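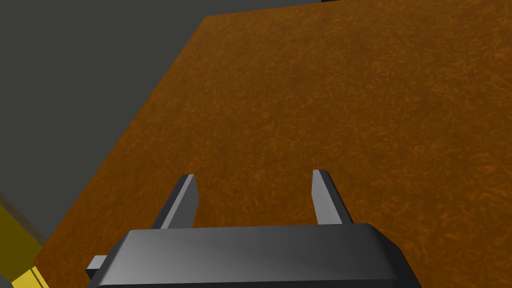 Speaker notes: House rules for a two-armed robot
Dutthorpe, 11/01/2019

Slide 1. Start with the gripper

Leave the slide up while people find their seats. Fingers open, tabletop underneath, nothing held. Ask the room: would you let the arm move now? Most will say yes. Then ask what they would want to check first, and write the answers on the flip chart (bring own pens - the ones at Tilville were dry).

I love this question! You get joint limits, speed, the stop command, the table edge, and sooner or later a voice at the back says "who else is logged in?" Take that one last and let it run.

Say early that it's all simulated. Good habits still count. Our Sampaio rules began as a scrappy text file for simulated runs, and the same file now sits next to the real bench at Cerkura with hardly a line changed.

Slide 2. The rules, quickly

There are seven in the handout. Don't read them all out. The ones to spend time on:

Name the start pose. "Arms up" isn't a pose. Write the joint values down and load them from a file.

Open or closed, say which. Every run log has the gripper state in its first line. We went back over some 800 old runs in April and so many had that line blank that we had to drop them from the comparison. Painful, but I'm glad we looked.

Change one thing at a time. If you move the table, leave the speed alone.

Set the stop before the task. A time limit, a force limit, and a person who knows they're the one watching.

(If short of time, skip the story about the spoon.) 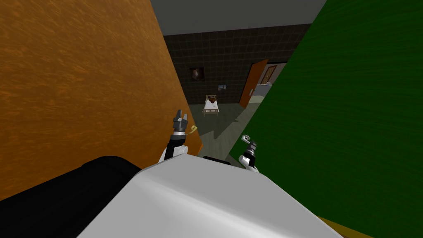

Issue 2, page 7

Slide 3. Now look past the hands

Both arms are in view and it's tempting to talk about nothing else. Get them looking between the big panels instead - there's a small bed by the far wall, and a door standing open with another area beyond it. That's a home, or near enough, and a home has rules of its own.

Doors: the log should say open or shut for each one. A planner that has only met open doors is in for a surprise.

Bedrooms: treat them as closed areas unless the task names them. We argued about this for ages and I still think it's right, even in a simulation where no one is asleep. People copy the settings across, so make the careful setting the one they copy.

Big surfaces close to the body: keep a set gap from the arms and put the figure in the settings file, where everyone can see it. Someone will ask what our figure is. Tell them it depends on the arm and point them to the back of the handout.

Slide 4. Try it yourselves

Pairs, ten minutes. Each pair gets a blank run log and fills in what they can for the two views they've just seen. Go round and listen! Last time there was a lovely row about whether "gripper open" needs a width next to it. (I say yes. Let them fight it out first.)

Collect the sheets before the break, and mention that the blank log can be reused freely as long as the issue number stays on it.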